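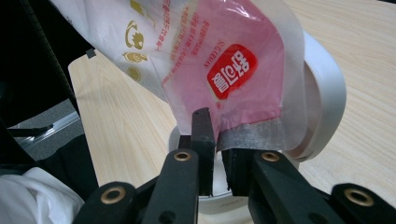 Slide 2: Thin plastic bag, white and pink, red logo

Bags next. Most kitchens we visited in Watstead keep them in one drawer, stuffed in by the handful.

Lay the bag flat, press the air out, fold it in thirds – lengthwise first. Thin ones slide around, so hold one edge down.

The Watstead drawer held 57 bags before sorting and 35 after. Torn ones went out.

Pause for questions. Pass the folded samples along the rows – get them back before the Kitarstead slides.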